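Informe de avance a la Fundación Nuttall
Programa "Primer Piso" - acompañamiento a jóvenes que salen de la acogida residencial
Fecha del informe: 19 de marzo de 2023

1. Situación general

El programa trabaja con jóvenes de 17 a 21 años que dejan los hogares de protección de Varkby y deben empezar una vida por su cuenta. En este período hemos atendido a 66 jóvenes, de los cuales 60 siguen activos. Los otros seis se mudaron a otras provincias y mantenemos con ellos un contacto por teléfono, una vez al mes.

El convenio con la Fundación pedía llegar a 65 participantes antes de terminar el primer año. La meta está cumplida, pero queremos explicar también lo que todavía no funciona como lo habíamos escrito en la propuesta.

2. Vivienda

Tenemos en uso cuatro pisos compartidos, tres en el centro y uno en el barrio de Plisberg. El quinto piso, que debía abrirse en septiembre, no se abrió. El propietario cambió las condiciones del alquiler cuando el contrato ya estaba redactado, y preferimos no firmar. Buscamos ahora otro piso con la misma partida, sin pedir aumento.

En los pisos abiertos la convivencia es en general buena. Hubo dos conflictos por el pago de la luz, y a partir de ellos hicimos una hoja de gastos común que cada casa revisa los domingos.

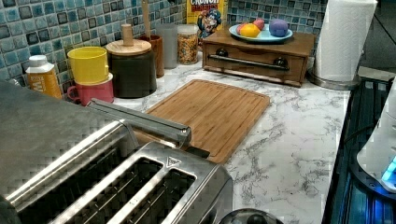 La hoja de gastos se usa de manera desigual. En Plisberg la llenan cada semana; en dos de los otros pisos el educador tiene que recordarlo casi siempre. Vamos a probar una versión más corta, de una sola página, con las columnas que los mismos jóvenes nos pidieron.

3. Trámites y empleo

El taller de trámites (padrón, tarjeta sanitaria, cuenta bancaria, contrato de alquiler) es el más solicitado. Lo repetimos más veces de lo previsto, con el mismo presupuesto, porque la asociación vecinal nos cedió la sala sin costo.

En empleo el avance es más lento. La empresa Flallex ofreció prácticas de tres meses en su almacén y cinco jóvenes las terminaron. Dos tienen ahora contrato temporal. Para los demás, el problema principal es el transporte: el último autobús sale antes de que acabe el turno de tarde.

4. Uso de los fondos

De la partida de equipamiento quedan 1.874 euros sin gastar, que corresponden al piso no abierto. Solicitamos autorización para conservarlos hasta la apertura del nuevo. Las demás partidas siguen el calendario aprobado, con una pequeña desviación en transporte que detallamos en el anexo contable.
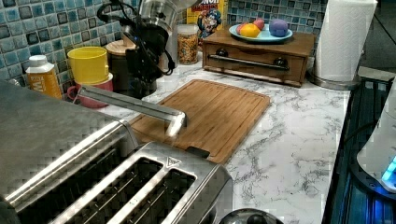
5. Próximos pasos

- Firmar el contrato del quinto piso, si es posible antes del verano.
- Hablar con Flallex sobre un turno de mañana para los participantes sin coche.
- Preparar la encuesta de salida - el borrador ya está escrito, falta probarlo con un grupo pequeño.
- Enviar a la Fundación el anexo contable con las facturas escaneadas.

Agradecemos que nos respondan sobre el punto 4 por escrito, para poder adjuntar la autorización al expediente.

El equipo de Primer Piso, Varkby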